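How to Build a Robot Arm That Mostly Listens

So you want to build a robot at home. Good. You will need a table, a grown-up with a screwdriver, and more patience than you think you own.

Our robot is called Sokol. It is an arm with a gripper on the end, and it lives on a workbench in a shared workshop called Flirnow, where people go when their kitchens are too clean to drill holes in. Sokol has 3 motors, 2 rubber-tipped fingers and a high opinion of itself.

What does a motor do?

A motor turns when electricity goes through it. The kind in Sokol is called a servo. You tell a servo a number, and it turns to that spot and stays there. Tell it 15 and it leans over a little. Tell it 31 and it leans over a little more. Tell it the wrong number and it smacks the table, so keep your juice somewhere else.

How does it know where things are?

Robots don't know where anything is. You know where your nose is with your eyes shut. A robot has to be told, or it has to look. Sokol looks with a small camera on its wrist, the part just behind the fingers. A wrist camera goes wherever the hand goes, so it gets very close to things, and close-up things look odd.

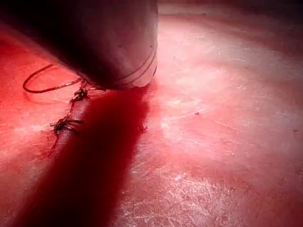 Your brain is good at odd pictures. It says "round thing, bit of cord, big shadow" and goes back to thinking about lunch. To a computer, a picture is a giant pile of numbers, and a dark shadow can look just as solid as a real object. So can a scratch. A robot that mixes these up will try very hard to pick up a shadow – and it will not get bored.

Can you help it?

Yes. Try changing the lights. Move a lamp and the shadows move too, but the objects stay put. Show your robot the same thing in lots of different light and it has a better chance of learning which part is the thing.

Cords are harder. They bend, they loop, and they look different every time you put them down. Start with a block. Blocks have manners.

Before you switch on, tie back long hair and find the off switch. Then find it again with your eyes closed.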